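Accept cookies to continue reading. We use them to remember your place in the book.

Chapter 6
Storage and Wet Areas in the Domestic Kitchen

Kitchens are planned around two fixed demands. Food and equipment have to be kept somewhere, and water has to be brought in and taken away. Most other decisions, such as the colour of the doors or the style of the handles, can be changed later at modest cost. Moving a waste pipe cannot, and neither can a wall cabinet once the tiling has been finished around it.

This chapter deals with wall storage first and the sink second. Chapter 7 covers cooking appliances and ventilation.

6.1 Wall storage

A wall cabinet is used many times a day by people of different heights. The designer should begin by asking who will use the kitchen and what they will reach for most often. In the Dernach flats, which are used as a case study throughout this book, the architect Faisal Rajput asked the tenants to keep a list for one week. Of the 145 items they recorded, 87 were taken from the lowest shelf of a wall unit. The upper shelves held things used a few times a year, and several tenants could not say what was on them.

Open cabinets make daily items easy to find and remove the problem of doors swinging at head height. They also collect grease and dust, and their contents are always on view. Closed cabinets hide clutter but need room for the door to open. Many households settle for a mixture — open storage near the work surface and closed storage further along the wall.
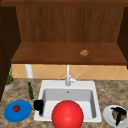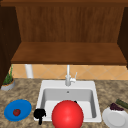
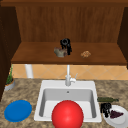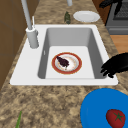
Figure 6.1 Open wall cabinet with a broad shelf (first three views) and a white single-basin sink set into a granite worktop (last view).

Shelf thickness matters more than is often supposed. A thin shelf over a wide span will sag under crockery, and the sag is permanent in most sheet materials. The usual remedies are a thicker shelf, a stiffening lip along the front edge, or an extra support in the middle of the span. The fixings need equal care. A loaded cabinet pulls outwards at the top, so the upper fixings must go into sound masonry or a timber batten.

6.2 The sink

The position of the sink is generally settled by the drainage. A short, steady fall to the stack gives less trouble than a long run with several bends. Over 80 flats were refitted at Dernach, and in 20 of them the sink was moved back to its original wall after the first drawings had been priced.

A single large basin suits households that wash pans and trays by hand. Two smaller basins allow rinsing to be kept separate, but neither may be large enough for an oven shelf. The rim should be sealed to the worktop on all sides, and the seal checked each year.

Tap height is considered with the basin. A tall spout leaves room for filling deep pots, though it may splash if the basin is shallow. The lever should be reachable without leaning across the bowl.

Key terms: batten, fall, span, stack, wall unit

Shares 20 | Comments 0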